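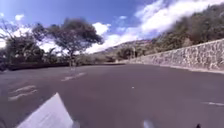

4.3 Changes to the work of the inspection crews

Before the Iltero unit was brought into use, the inspection of the Shemweta hill road was carried out on foot. Two inspectors walked each section, one recording the state of the surface and the markings while the other watched for traffic. Notes were made on paper and typed up at the Tallcombe depot on the following shift. Interviewees described the walking as the part of the job they knew best and the typing as the part they would most gladly give up.

Under the present arrangement the unit travels the section and records it, and an inspector reviews the material at a desk. During the study period the unit submitted 2,620 items for review. Of these, 1,374 were accepted by the inspector without alteration. A further 1,202 were accepted after the type or the severity of the defect had been changed, and the remainder were rejected. The share of changed items did not surprise the crews. Hamisi Ondieki, who had inspected the road on foot before moving to the review desk, held that severity depends on knowledge of a place: how water comes off a slope, which bends are taken too fast, and what was repaired there in earlier years.

Figure 3 illustrates the difficulty. It was recorded from the unit on a bend bordered by a stone retaining wall. The white markings on the left of the carriageway are faded, and a very small white speck lies near the middle of the asphalt. From a single still the speck could be a piece of debris or a fleck of paint. An inspector on foot would settle the matter by walking up to it. At the desk the choice is between leaving the item open and asking for a second pass, and the two choices have different costs for the people concerned. An open item remains against the inspector's name in the weekly return. A second pass delays the unit and is charged to the section.

The 7 inspectors interviewed dealt with such cases in different ways. Some left nearly every uncertain item open and accepted the questions that followed. Others rang a colleague in the maintenance gang who was likely to drive past, an informal practice which the written procedure does not mention and which the Stistard software has no means of recording. Imani Kirui, the shift supervisor, regarded these calls as necessary to the running of the service and had made no attempt to stop them. The gang members were less content. They had taken on a share of the inspection work with no change to their duties on paper.

Time spent beside moving traffic fell for all inspectors, and each of them welcomed this. Views on the remainder of the change were mixed. Review shifts were described as quiet and, by the older staff, as lonely. Walking in pairs had also been the usual means of training new inspectors, and since January no trainee had been assigned to a foot inspection. Sieglinde Frerichs, responsible for training at the depot, had begun to prepare sets of stored recordings for teaching purposes, but considered that a trainee should first see the same defects at the roadside.

The procedure was revised on 2018-04-20. The revised text allows an inspector to request a visit on foot without giving written grounds. It does not state who is to make the visit. The effect on the maintenance gang is taken up in Section 4.4.

Figure 3. Hill road section at a bend, recorded from the inspection unit. Parts of the unit's own body are visible along the lower edge.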